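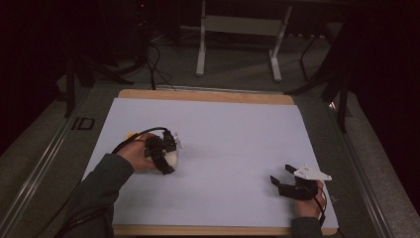 Kornard: A Better Tabletop for Small, Runaway Things
Student project report, 10/28/25

1. The problem

Our shared worktable is gray. Most of the small parts we drop on it are also gray, and the floor beyond it is gray carpet, so a lost part has two excellent places to retire. In September we set out to make a cover that gives small things a plain, pale background and can be replaced when it gets ugly. The budget was whatever we had left over from the Plovivik shelf project, meaning paper.

2. What we built

Kornard is a light wooden board with a sheet of paper laid on top. We are aware that this has been done before. The sheet is a very pale lavender-white and leaves a narrow tan strip of board showing along the far edge and another along the near one. We first wanted the paper to cover everything, then found the strips handy for seeing whether the sheet had crept.

3. Choosing the paper

We compared 3 papers over five weeks and got through 16 sheets. Sultana, a cream stock, was pleasant to look at and swallowed anything yellow. Galtent was bright white and glossy, and under the ceiling lights it gave two of us a headache. The lavender-white one had no name on the wrapper and won. 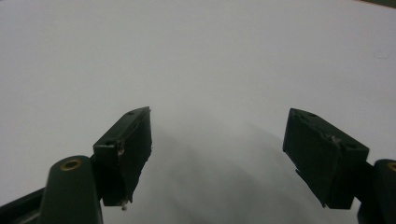

3 min read

With nothing resting on it, the sheet goes from a brighter white to a cool, grayish one as the light falls off. We had hoped for an even tone and did not get it – moving the table would have meant moving everyone else's table. Dark things stand out well regardless. A round white object is harder, and you mostly find it by its shadow.

4. What still bothers us

The paper is not fixed down. Tape left marks on the test board, and clips got in the way of everybody's wrists. Rolling is also unsolved, as a flat sheet does nothing to stop a ball. A raised lip is the obvious next step, and we ran out of term before we ran out of opinions about its height.

Contact the project office | © Student Projects | Back to top

Related reports
Plovivik: Shelves From Offcuts
Four Ways to Label a Drawer
Quieter Chair Feet
Where the Good Scissors Go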